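Shared kitchen reopens at Clesetow community centre

The shared kitchen at the Clesetow community centre is open again after a refit that took most of the winter. Residents can book it from February, with sessions running from 9 in the morning.

The old freestanding cooker has been replaced with a built-in oven, and the worn cupboards have given way to pale green units with a white marble-effect worktop. Controls throughout were picked to be easy to find and to turn, after regular users said the buttons on the old cooker were too small and its markings had rubbed away.
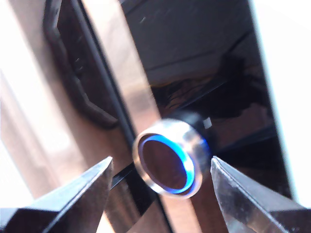
A round push-button with a silver rim and a blue light ring.

Gintarė Liepiņa, who manages bookings at the centre, said the oven had been the most common complaint for years. "People were bringing their own thermometers," she said. "You set it to 180 and hoped."

The new one shows the time and the temperature side by side on the front, between two round knobs. A printed chart has been put up on the green panel just above it.

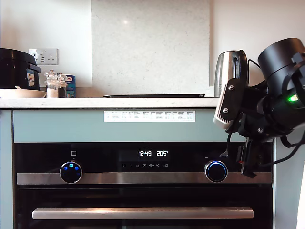 Bookings cost £9 an hour, or £30 for a half day. The first session has gone to the Mahuika supper club, which has been cooking in a church hall across town while the work was going on. Jae-in Ma, who runs the club, said members were looking forward to having a proper worktop again.

Users are asked to bring their own tea towels and to wipe down the oven door before they leave. Booking forms are available at the front desk.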